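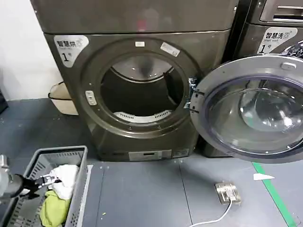 Flukberg
2019-04-10
Custar says laundry is solved. I'm not buying it. Grabbing one white cloth from a basket next to an open dryer is the easy bit.

trerken76
Easy for you. Cloth is floppy, grippers hate it. I'd call that real progress.

Flukberg
Fine, then show me 14 loads in a row. With socks. And who cleans the lint filter?

Benítez
We tried an arm at our shop for 2 months. It folded nearly nothing. My vote is no, not yet.

trerken76
Folding is a different job though.

Flukberg
Not to my wife it isn't.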